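4.2 Handle grasps with the Grolley kit

Humura sells the Grolley as a two-finger gripper with a wrist camera and a license for its grasp software, and the sales sheet says the kit "picks household items out of the box." We wanted to know what was meant by household items, and what was meant by picks. The sheet gives a success figure for blocks and bottles. It gives none for anything with a handle, although a mug is on the cover.

We ran 232 trials on mugs, all with the software left at the settings it ships with. Kamil Brabec mounted the kit and Iveta Sokol scored the trials without knowing which software release was loaded. A trial counted as a success if the mug left the table, stayed up for the length of the lift, and came down on its base. Humura's own scoring, as far as we can make out from its support pages, stops at the moment the motor current rises and the fingers report contact. By that rule nearly every trial we ran would be a success, including the ones in which the mug swung over and landed on its rim.

The difference matters more for handles than for most shapes. When the fingers close on a handle, the weight of the mug sits off to one side and the whole load tries to turn in the grip. A firm pinch on the strap tells the controller that it has something. It says very little on whether that something will stay level once the table is gone. The Grolley has no force sensing in the fingertips, so motor current is all it has to go on, and current looks much the same for a good grip and a poor one.

Figure 4. Wrist camera view with the fingers closed on a mug handle.

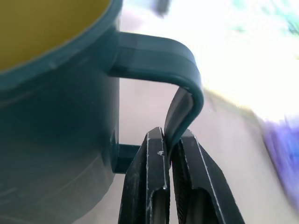 The camera adds a difficulty of its own. At approach distance it sees the mug well enough, and the software draws a sensible outline. Close in, the object crowds the view and the fingers cover part of what is left. The maker presents this close view as a benefit ("eyes on the grasp"), and for a person looking over a log it is one. We doubt that the software gets much from it. In the default mode the grasp pose is fixed before the final approach and is not corrected afterward, a point we found only after Boris Pešek read through the message log line by line. The manual does not mention it. When we asked, the reply was that closed-loop correction is "supported," which in practice means a paid add-on called Drakance that had not shipped to us by the time the trials ended.

Lighting was a second weak point. We left the room lamps as they were and made no effort to shield the bench, on the grounds that a kitchen would not be shielded either. The camera sets its exposure for the whole view, and there is no way to tell it to care about the fingertips more than the background. Matúš Matoušek tried a fixed exposure for one block of trials and saw somewhat better outlines, but that setting is lost each time the kit is restarted. We have left those trials out of the totals.

A word on the training data. Humura states that the model behind the kit learned from 3512 recorded grasps. We asked how many of them were on handles and did not get a number. Slanina, whose older kit we tested for comparison, publishes a smaller set of 300 grasps but lists every object in it, and we would sooner have the list. A large count made mostly of boxes would explain our results without any fault in the hardware.

On that last point we should be fair. The fingers themselves held up. They picked up scuffs, and one pad had to be glued back, but the jaws closed on the same spot at the end of the study as they did at the start. Of the 232 trials, 175 met our rule. Tae-yang Kong has argued within our group that this is a decent result for the price, and some readers may agree. Our objection is to the sheet, which would lead a buyer to expect a good deal more and offers no test that the buyer could repeat.

We did not try mugs with liquid in them, and we did not vary the grip force. Both should be tested before the kit is used near people. Section 4.3 takes up the same trials by software release, where the January update made less difference than its notes suggest.

Shares 7 | Comments 3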